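Gonuso Planning @gonuso_planning
December 2019

1/ Right, a few of you asked how the planner rewrite is going, so put the kettle on, because I never manage to keep these short. We've been moving Gidey (our motion planner) off its old fixed-goal setup and on to something that replans while the arm is moving, and I've had a lovely and slightly maddening time of it.

2/ For anyone new: Kasis is the perception side, and it hands over a set of object poses with a confidence on each. Gidey takes those and works out where the arm may go. Polley is the little tool I wrote for replaying runs, and I think I've spent more hours inside Polley this year than inside my own kitchen.

3/ The old Gidey treated everything on a worktop as a box. Boxes are fast and boxes are safe, and for a mug or a canister I'd still happily use one. Then you give it something long and thin lying at an angle, and the box around it swallows half the counter.
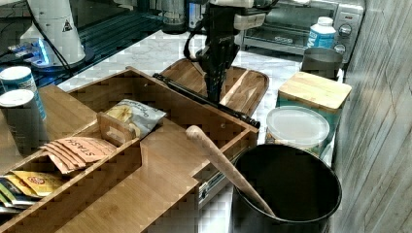 Gripper over the tea organiser, with the black rod lying diagonally across the top.

4/ With a rod like that, the old code would throw up its hands and report no path to the compartments underneath. Now long objects get a capsule (a line with a radius, basically) and there is suddenly a great deal of free space to plan through. It sounds such a small change and it took me most of June.

5/ The cost is that capsules need a decent estimate of direction, and Kasis used to be rather casual about direction. We had a rod flip end for end between updates for ages before I spotted it in Polley. Harmless for the collision check, dreadful for anything trying to pick the thing up by one end.

6/ So we now keep a short history per object and only accept a flip if it survives four updates in a row. I tried 20 first, being cautious by nature, and the arm spent its day politely waiting.

7/ Drawers next! I do love a drawer. An open one is two problems at once: it's an obstacle with a front edge sticking out towards you, and it's also a container you may want to reach into. The old world model could only hold one of those ideas at a time.

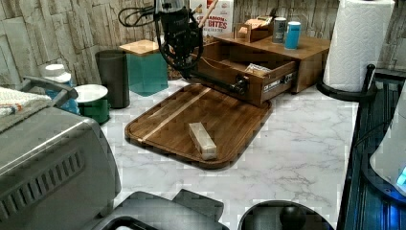

Open drawer behind the cutting board, small cream block on the board itself.

8/ What we do now is store the drawer as a joint with a position and hang the walls off it, so if the estimate of how far it's open changes, all the walls move together. Before that, each wall was its own little object, and after a bumpy update you'd get a drawer front floating off by itself like a boat.

9/ I should say that small flat things near a raised rim, such as a block on a board, are still my least favourite. The depth is noisy just where you need it to be good. Gidey now asks for a second look before it commits to a low approach, and the second look adds roughly 21 milliseconds on our machine, well worth it to my mind.

10/ Wrist views – the other half of the story. They're wonderfully close and often a bit of a mess, with blur and blocky patches and the gripper's own plates across the top. We mask the gripper out using the joint angles and then score each view before Kasis is allowed to use it. 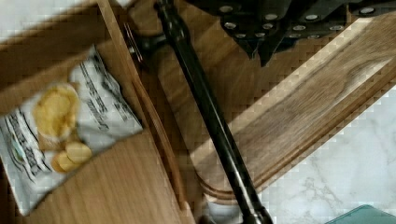
What's next on the list

11/ Crinkly bags. A pose for a bag is a polite fiction, so I'd like Kasis to send an outline and a rough height and let Gidey choose a grasp from that. I have a branch. It is not a pretty branch.

12/ Tidying up Polley so other people can bear to use it. It has 59 command-line flags, I wrote every one of them, and I could explain perhaps half. If you've used it and have a favourite, please tell me before I start pruning.

13/ Also a proper write-up of the replanning loop, with the timing plots, once I've redone the ones where I labelled both axes the same. Questions very welcome in the replies, I'm about for most of the evening and will get to them between test runs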